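Home Music Theater Visual Arts Books Subscribe

Filed under: Visual Arts / Printmaking / Close to Home

2 comments

I went to Norkby for the pie and came home with a linocut of a heron, so I suppose the print fair did its job on me. It takes over the old feed store on Pacheco Street every August, and if you get there by nine in the morning you can still park (I did not get there by nine).

Norkby has 1,903 residents and, for one hot afternoon, what feels like half of them inked up to the elbows. The tables run the whole length of the building. I started at the far end, where the Irnia Press people were selling two-color woodcuts of grain elevators, and I stood there so long they offered me a chair! My heron came from the next table over. It's number 2 of an edition that was supposed to be much bigger, until the block cracked.

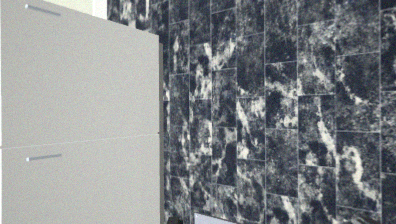 According to one of the Irnia printers, the fair was better when it was smaller, and 300 visitors was plenty, because you could have a real talk with everybody who picked up a print. Last summer they had 2,000 through the door. I get the complaint, but I also saw a kid of maybe six pull her first print off a potato and run across the room with it, and I'm glad there was a crowd to cheer.

Prices start low. Bring cash, the card reader only works near the window. And if you go home by way of Drillcombe, the pie place stays open until seven.

Shares: 300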